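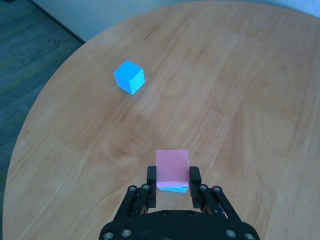
Round table, wrist view. Pink and blue blocks in the gripper, one blue cube on the table.

Asetano, Brulville site
Two-arm table: monthly safety and working conditions check
Date of check: 12 June 2020
Checked by: Ximena Gaete
With: Tudor Iordache (day shift), Kanini Laizer (packing bench)
Overall: Pass, with three actions

Before you read on, a word from me. The form we inherited from Nillier was written for machines that stay behind a fence, and most of its 14 items are about the fence. I have kept the items that make sense for us and added a second part about the people, as I promised at the last meeting. My comments run on a bit. Please do read them, even where the box says OK.

PART A -- THE TABLE AND THE ARMS

1. Table steady, no rocking when leaned on
OK
Comment: I leaned on it from all sides and so did Tudor, who is a better test than I am.

2. Table top clear of everything except the blocks
OK
Comment: Much better than last time, thank you. No mugs, no phones, no pens, please, even when the arms are parked and even if you are only popping off for a minute.

3. Stop button within reach of a seated person
ACTION
Comment: Fine for Tudor, a stretch for Kanini, and quite out of reach for Cremilda from the chair she likes. I would rather move the button than ask anyone to move their chair. Maintenance to fit a longer lead before the end of July.

4. Both arms stop when the button is pressed
OK
Comment: Tried with the arms parked, with both moving slowly, and with a block held. The block stayed in the grip each time, so please don't reach in and tug at it. Release it from the screen.

5. Finger pads clean and firmly fixed
OK
Comment: Wiped down before we began. The pads are on the change list at 4,000 grips and we are not there yet. If a block starts to slip, write it in the book, even if it only happens the once.

6. Status light on each wrist can be seen from the operator's chair
OK
Comment: Yes from the chair, less so from the doorway. Kanini asked whether the colours could be explained on a card by the screen, and I think that is a very fair thing to ask. I will write one.

7. Speed limit set for shared working
OK
Comment: Set to 80 on the screen, and it may not go above 100 without a second signature. I know it feels slow when you are waiting for the arms to finish stacking. Slow is what we agreed while everyone is still getting used to having them so close by.

8. Hands stay clear while either arm is moving
ACTION
Comment: This is the one I want to spend a little time on. Stacking is fiddly work, and after years at the packing bench your hands simply want to help. I caught myself doing it! A block sits a little crooked and out goes a finger to nudge it straight before you have thought about it at all.
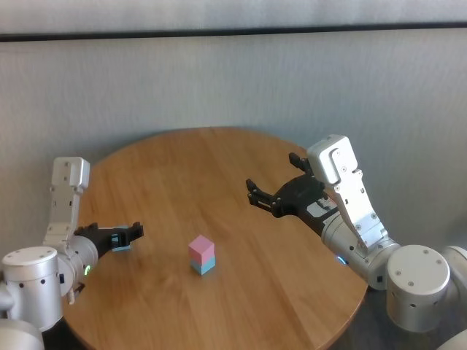
So the rule stays as it is: pause first, wait for both arms to be still, and only then put a hand over the table. Tudor would like the pause on a foot pedal as well as on the screen, which sounds sensible to me, and I have asked Langat for a price. Until we hear back, one person at the table at a time.

PART B -- THE PEOPLE

9. Everyone on the rota has been trained and has signed
ACTION
Comment: Kanini Kirui still needs her second session. (Two Kaninis on one rota -- please write surnames in the book, it took me a good while to sort out who had signed for what.)

10. Breaks are taken away from the table
OK
Comment: Mostly. Watching the arms is more tiring than doing the job by hand, and several of you have told me so. Your eyes are busy and your hands aren't. I have put down a change of task every hour and I should like supervisors to stick to it on busy days too.

11. Staff know what the arms will and won't be used for
Discussed
Comment: Blocks for now, then the small sample boxes if the summer goes well. Kanini Laizer wanted to know what becomes of the bench hours once the boxes move over. I don't have that answer, and I told her so. Cremilda Rocha is taking the question to the site meeting and will bring back what was said in writing.

12. Staff can stop the work without having to justify it
OK
Comment: Everyone I asked said yes, and one of the newer starters had already done it when an arm moved in a way she didn't expect. Quite right too. The stop is in the book with no name beside it and it will stay that way.

ACTIONS
Longer lead for the stop button -- maintenance, before the end of July
Price for the foot pedal -- Ximena, asked for, waiting on Langat
Second training session for Kanini Kirui -- Tudor to run it
Status light card -- Ximena

Signed: X. Gaete
Seen by: C. Rocha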